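Fourth and 2, ball on the 10, and Madigan is screaming at me from the sideline like I'm the one who called it.

Cold. December cold, the kind where the ball feels like a brick and nobody's fingers close right. Harico down 10. Stunov's fans banging on the rail with their fists, whole bleacher shaking.

Jenkins looks over. I look at Mairéad. She's got the card up over her mouth, eyes on the line, and she shakes her head once. No kick.

"No kick?"

"Did I say kick?"

So, no kick. Jenkins takes the snap and it's a mess right away — left tackle gone, just gone, on his back. Big number 50 coming through the hole with his arms out. Jenkins ducks. I swear he ducked under the guy's elbow. Then he's running sideways, wich we have told him since August never to do, and he throws it off the wrong foot.

Wikon was supposed to be blocking. Wikon hasn't caught a pass since eighth grade. It hit him in the chest and he sort of hugged it. Fell over the line. Touchdown.

I threw my clipboard. Had to go get it out of the mud.

Still down three after the extra point. Four minutes and change. Defense goes out, I'm yelling numbers at kids who can't hear me, and Stunov just runs it. Up the middle. Up the middle again. First down. My voice was gone by then so I was waving my arms.

"Stop that," Mairéad said.

"Stop what?"

"You look like you're drowning."
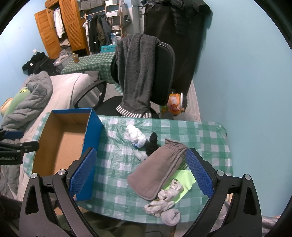 They ran it again and this time it popped loose. I didn't see it. I saw the pile. Everybody pointing a different way, the ref digging in there, pulling kids off by the jersey. Jenkins standing next to me with his helmet already on, chin strap hanging, saying please please please under his breath.

Ref stood up. Pointed our way.

Noise like a truck going over. Jenkins ran out before I gave him a play, so I ran after him, ten yards onto the feild, grabbed his sleeve.

"What do you want?" I said.

He looked back at Madigan. She had put the card in her pocket.

"Same thing," he said. "But I'll plant my feet."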